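Open house at the Istum build circle, 27/09/2018

I finally made it to one of the Istum open houses, and I'm still grinning. Istum is a handful of people who build robot hands at home and get together to compare them. Soledad Medina hosted this time, so we were in her living room with the blinds half glowing and tea laid out at the back. The job for the afternoon was picking up things that lie on their sides: bottles, cups, a thermos, all on a soft striped tablecloth.
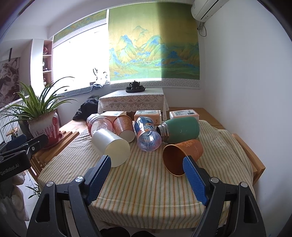
I had a go and was terrible at it! Cloth is so much harder than a bare bench. You come in a touch low and the fabric bunches up under your fingertips, and then everything rolls. Zlatko Popescu told me to slow down and come in from the side, and after that I got 3 in a row - you'd have thought I'd won a medal. He has been keeping a log of tries since December and he's up to 2,779, bad ones included.

Érica Prado is the one to ask about finger pads. She has tried five kinds of rubber and will happily talk you through every one (please let her, it's great). Her view is that ridges help on smooth metal, and that paper cups are the real test, as they give way if you squeeze too hard. Ezekiel Alcantara disagreed, loudly, and they went off to argue over the green tumbler.

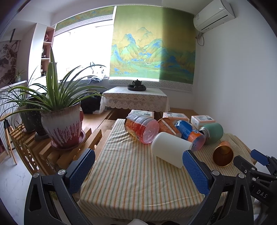 If you want to go

The next one is in December, at Édgar Guzmán's garage. Bring a cup or bottle you don't mind seeing dropped, and wear shoes you can stand in. I'm bringing my own half-built gripper, if I can get the left finger to close by then.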